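Flaschen ohne Deckel
Gespräch mit Gintarė Baranauskienė, Trirkville
Text: Eulalia Mansilla

Auf dem Regal in der Werkstatt Detetti stehen Trinkflaschen, denen der Verschluss fehlt. Gintarė Baranauskienė nimmt sie an, reinigt sie und sucht einen passenden Deckel. Im Januar hat sie damit angefangen, vorher reparierte sie vor allem Kannen.

"Die meisten Leute verlieren den Deckel und werfen dann die Flasche weg", sagt sie. "An der Flasche selbst ist selten etwas kaputt. Die hat vielleicht Flecken, die Farbe ist nicht mehr schön, aber sie ist dicht."

Zuerst schaut sie sich den Hals an. Ist er verbogen, nimmt sie die Flasche nicht an. Ist er gerade, wischt sie das Gewinde mit einem trockenen Tuch aus und misst mit dem Messschieber innen und außen.

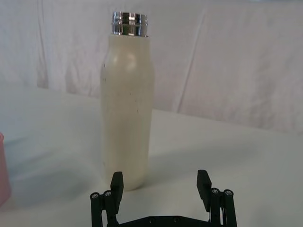 Für das Reinigen hat sie eine feste Reihenfolge. Erst kommt warmes Wasser mit etwas Spülmittel hinein, dann die lange Bürste, danach Natron über Nacht. Mit kochendem Wasser arbeitet sie nicht. "90 Grad braucht es dafür nicht, und ich verbrühe mir nur die Finger." Bei einer Flasche mit 700 Millilitern gibt sie 2 Teelöffel Natron dazu. Außen nimmt sie einen weichen Schwamm. Scheuermilch hat sie einmal auf einer matten Oberfläche ausprobiert, danach war dort eine glänzende Stelle, die nicht mehr wegging.

Ob sich kleine dunkle Punkte lösen, lässt sich vorher schwer sagen. Manchmal ist es Schmutz aus der Tasche, manchmal fehlt Farbe. "Ich reibe mit dem Fingernagel, dann weiß ich meistens Bescheid. Wenn Farbe fehlt, lasse ich es so."

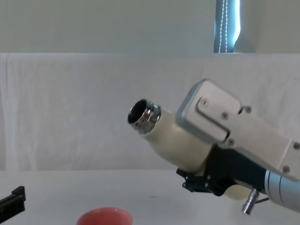

Schwieriger ist die Sache mit den Gewinden. Eine Norm, an die sich alle halten, kennt Baranauskienė nicht. In ihrer Schublade liegen Deckel aus zwei Quellen: Restposten von Rainer und Einzelstücke von Ploko, einem kleinen Händler am Ort. Sechs Größen hat sie ständig da, den Rest bestellt sie. Bei cremefarbenen Zylindern mit silbernem Gewindering vorn, in dessen Öffnung es gleich dunkel wird, hilft ihr das Auge wenig. Die Rillen spiegeln, und den Abstand zwischen ihnen schätzt man leicht falsch. Sie legt deshalb eine Gewindelehre an und probiert erst danach einen Deckel. "Eine halbe Umdrehung ohne Kraft. Klemmt es, ist es der falsche."

Passt der Deckel, füllt sie die Flasche mit Wasser und legt sie über Nacht auf Küchenpapier. Ist das Papier am Morgen trocken, kann die Flasche abgeholt werden. Eine neue Dichtung setzt sie in jedem Fall ein, auch wenn die alte noch gut aussieht.

Abgeben kann man Flaschen zu den Öffnungszeiten der Werkstatt. Den alten Deckel soll man mitbringen, falls er noch da ist, auch zerbrochen.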